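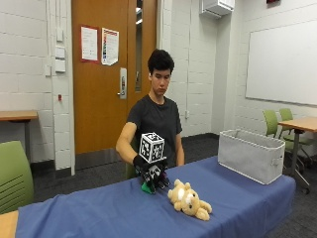 Cloth over a work table does more good than most people give it credit for. A bare tabletop gets scratched, shows every ring, and makes small parts bounce onto the floor when you drop them. A cloth stops most of that. Plain blue, like the one on the long table here, is a good color for sorting and mending, and a tan teddy bear or a bright green object shows up against it right away. White shows every speck of lint and black hides needles. Patterned cloth is the worst of all for finding anything.

Choosing the cloth

Cotton canvas or heavy twill is best. It lies flat, takes a hot iron, and washes well. Polyester tablecloths are cheaper but they slide, and they will melt if you set a glue gun down on them. Old bedsheets are fine for painting and too thin for anything else.

Wash new cloth before you cut it. A 75 inch length of cotton canvas lost close to two inches in my dryer the first time through.

Size

Measure the table and add eight inches on every side. More than that and you will catch it with your knee. My table is 59 inches long and I use the 75 inch cloth, now 73, and fold the ends under. If you only have a short cloth, put it where you sit and leave the far end bare for tools.

Keeping it from sliding

Spring clamps at the corners work and cost very little. Put them on the side away from you. If clamps get in the way, lay a piece of rubber shelf liner under the middle of the cloth. You don't need to cover the whole table with it. Double-sided tape holds too, but it leaves a gummy line on varnish that takes mineral spirits to get off.

Torunn Sjöberg wrote in to say she sews a flat pocket into each end and slides a yardstick in. I tried it. The cloth hangs straight and doesn't lift when the window is open. Take the yardsticks out before washing.

Mending stuffed toys

Toys come up a lot in the mail, mostly split seams. Use doubled thread, a ladder stitch, and pull it snug every three or four stitches. Start half an inch before the split and finish half an inch past it. If the stuffing has gone lumpy, pull it out, tease it apart with your fingers and put it back in small pieces. Brush the nap over the seam with a dry toothbrush when you are done.

For loose eyes, take them off completely and sew them on again. Going over the old thread never holds. For a baby's toy, embroider the eyes.

Stains on the cloth

Candle wax: let it harden, scrape with a dull knife, then iron between two paper bags.

Ballpoint ink: rubbing alcohol on a cotton ball, with a rag underneath to catch it. Keep moving to a clean part of the rag.

White glue: soak in warm water for an hour, then scrub. If it has been there for months, soak overnight.

Machine oil: dish soap straight from the bottle, rubbed in dry, before any water goes on it. Leave it 20 minutes.

Rust: lemon juice and salt, and put it in the sun. Test a corner first – this will fade blue cotton if you leave it all afternoon.

Putting it away

Shake it outdoors. Run a magnet over it first if you have been using pins. I roll mine around a cardboard tube from the fabric store so there are no creases next time – folded canvas takes forever to lie flat again. Stand the tube in a closet, out of the damp.

When the cloth wears thin in the middle, cut it down. The ends are usually still good and make decent shop rags or a cover for the sewing machine.

Next page will be on drawer runners. Comfort Mahama asked about wooden ones that stick in May and are fine by winter, and I have a few things to try on mine before I write that one up.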